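Plollwood Forum > Manipulation > Software: control, perception, planning
Thread: Planner approaches the wrong side of the target after extrinsics update

fagudelo
12/04/2022
Posts: 41

Looking for a second opinion on a perception/planning handoff problem before I start ripping things out.

Setup: fixed overhead depth camera, two-finger gripper, tabletop pick and place with small objects on a gray mat. The task is to pick up a small white cube and put it down on a round green lid. Perception segments both objects, fits a centroid and a yaw to the cube, and publishes them in the base frame. The planner (Bradadell, stock sampling backend) takes the cube pose, generates grasp candidates, and hands a joint trajectory to the arm controller.

Last month everything was fine. Then I redid the hand-eye calibration and switched the pose publisher from a latched topic to a service call. Since then the approach lands to one side of the cube by a few millimeters, always toward the lid. The descent is straight and the gripper is level. If I type the cube pose in by hand, the grasp is clean.

Log from a typical attempt:

[grasp] candidates generated: 90
[grasp] after reachability: 38
[grasp] after collision: 11
[exec] pose age at plan request: 432 ms
[exec] trajectory start

Calibration residual is lower than it was before the change, so I don't think it is the extrinsics. Ideas?

– Flor Agudelo

tarn_offset
Posts: 1,207

A low residual tells you the solver fit your samples. It says very little about the workspace. Where were the calibration poses taken? If they were all bunched in the middle and high up, you can get a great number and still have a tilt that shows up as lateral error at table height.

Post the pose spread.

fagudelo

Poses are spread over the full mat in X and Y. Height range is 210 mm, lowest one just above the surface. Rotations cover about what the wrist allows without hitting joint limits.

I also touched off four points on the mat with a pointer and compared against the camera. Worst case was under a millimeter.

tarn_offset

OK, then I withdraw most of that. Still worth checking that the transform you calibrated is the one being loaded. I have seen an old static publisher win the race at startup more than once.

mkq

My money is on the 432 ms. You are planning on stale data. Move the pose request to immediately before the plan call and put a hard limit on age.

rowlock7

Stale data from a static cube on a static mat is still correct data. Nothing is moving except the arm. Age alone can't produce a constant offset in a constant direction.

mkq

It can if the arm is in view when the old cloud is captured. The gripper comes in over the mat, casts a shadow, occludes part of the cube, and the centroid shifts toward whatever is left visible. With the latched topic you were getting a cloud from before the arm moved. With the service you get one taken partway through the pre-grasp move.

rowlock7

That is an occlusion argument and I agree with it. It is not a latency argument. If she follows your first post and requests the pose later, the arm is further in and the occlusion gets worse.

mkq

Fair. Scratch the advice, keep the age limit.

fagudelo

Checked the static publishers. Only one is running and it has the new transform.

Occlusion is plausible. The service is called after the move to pre-grasp, where the fingers are already over the mat. I dumped the cluster for the cube at home position and at pre-grasp:

home: 828 points
pre-grasp: 210 points

So I'm losing most of it. The remaining points are on the side facing the lid, and the centroid moves that way.

hexpitch

Two things.

1. Don't use a raw centroid for a cube. You know the shape. Fit the model with known edge length and the partial view matters much less. The Nikolovski fitting node does this and is a drop-in if you already have clusters.

2. Filter the robot out of the cloud before clustering. If the self filter padding is too generous it will eat the cube as well when the fingers are close. What is yours set to?

fagudelo

Padding is at the default. I never touched it. I'll look.

tarn_offset

I disagree with going to model fitting first. With an object that small you have barely any geometry at that camera distance, and the fit will happily snap to the wrong face when half the points are gone. You would be swapping a constant error for an intermittent one, and those are harder to find. Capture at home, cache the pose, plan from the cache. Invalidate when the gripper opens or closes.

hexpitch

That works until something moves between capture and grasp. If the first attempt nudges the cube without closing on it, your cached pose is wrong and there is no open/close event to tell you.

tarn_offset

Then go home and look again after any failed attempt. It costs a couple of seconds.

hexpitch

A couple of seconds per retry is a lot if this ever has to run at rate. For a bench setup I suppose it's fine.

rowlock7

Middle ground: cache from home, keep the live estimate running, and compare. If they disagree by more than a threshold and the live cluster has enough points, trust live. If the live cluster is small, trust the cache. You already have the point count, so gating on it is one line.

fagudelo

I found the padding problem. The default inflates the finger links by enough to cover most of the cube at pre-grasp height, so the loss was partly real occlusion and partly the filter. Reducing the padding brought back many of the points but not all of them. The offset shrank and is still there.

Implemented rowlock7's version on top of that:

if live.n_points < 0.7 * cached.n_points:
 pose = cached.pose
else:
 pose = live.pose

The offset is gone on everything I have run so far. I haven't tested the nudge case hexpitch described.

mkq

What are you using as the collision model for the lid? If the raised rim isn't in there, the place will bite you next.

fagudelo

Flat cylinder, height set to the rim. Conservative for the interior, so the planner refuses to go all the way down and I release slightly high. I was going to handle it with an allowed-collision entry between cube and lid for the last segment only.

hexpitch

An allowed-collision entry works. Make sure you scope it to the cube and not the fingers, or you will learn what the lid is made of.

ostden_user

Same symptom here on an Ostden wrist with a similar camera mount. In my case it was only the filter padding, no cache needed. Might be worth pinning that part for other people. Could you post a picture of the bench? I'd like to compare finger clearance at pre-grasp.

fagudelo

Attached. I still owe the thread a result on the nudge case and will post it with the config files.

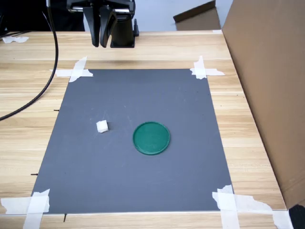 Bench with cube and lid on the taped mat, gripper above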